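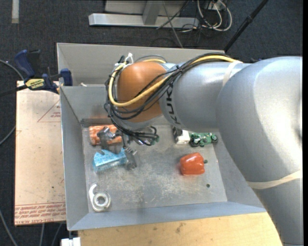
Workshop notes / Finishes

19/07/2023

Shellac on the Nudard test boards, second round. Continuing from the January batch, which dried too slowly in the cold end of the room and was scrapped. Same timber this time (ash offcuts, planed, then sanded to 180 grit), fresh flakes from Tevine, new alcohol.

Mix: 100 g of dewaxed flakes to 700 ml of alcohol. Slightly heavier than last time. Flakes left in the jar overnight with the lid on, shaken whenever someone walked past. Strained through a paint filter in the morning. A small amount of sludge stayed in the filter, pale brown, not sticky. The old tin left much more than that, so I am inclined to blame the age of those flakes for most of the January trouble and the temperature for the rest.

Boards are numbered in pencil on the back. Odd numbers had a wipe of water and a second sanding before the first coat, even numbers went straight to finish. Brush for the first coat, cloth pad for everything after.

First coat sank in as expected. Odd boards stayed flat. Even boards raised a fuzz you can feel with a fingertip but hardly see. Light rub with 320 and it went, though board 6 needed doing twice and I went through to bare wood on one corner. Left it as it was. It will be useful to see how a patch takes.

Second and third coats with the pad, an hour between them. The pad started to drag on the third. Two drops of oil on the face of it helped, but then there is oil to get off afterwards, and I would like to avoid that on anything going to Atport, who want to wax over the top. Tried the next board with no oil and a wetter pad. Better, with some ridges at the ends where I stopped and turned. Serena's advice is to land the pad on the move and lift it off past the end, like a plane coming in and leaving again. Easier on the long boards than on the short ones.

White bloom on board 9 only. It was nearest the open door and the rain had started by then. A cloth just damp with alcohol took most of it off. A faint cloud is left near the knot.

Scratch test, coin edge, moderate pressure, on the spare pieces from January (the ones that did harden in the end): marks on all of them, white and powdery, which suggests a brittle film. Not yet done on the new boards. They need a week at least.

Water ring test, same spares. Wet glass left standing for 2 hours. Clear ring on each, fading overnight on the thin ones and still there on the thick. Shellac is what it is in this respect. If the Fjeld table tops are going to be used for drinks, then the wax is not enough and we should be talking to them about a varnish.

Room temperature was logged on paper, sheet clipped inside the cupboard door. The hygrometer reads higher than the one in the office by several points and I do not know which to believe. Will put them side by side over the weekend - salt and a bit of water in a sealed bag should settle it.

Stock: 126 g of flakes left in the Tevine bag, enough for one more jar at this strength. Alcohol is low. Filters fine. The good pad is in the screw-top jar on the second shelf, please do not use it for stain.

To do
Scratch and water ring on the new boards after a week.
Patch the corner on board 6, pad only, no brush.
Label the new jar with the date mixed. The old one had none.
Ask Atport which wax they use, and whether it has silicone in it.
Throw out what remains in the January tin.

S. Sartori has boards 3 and 4 for the gloss comparison, back on the rack when done.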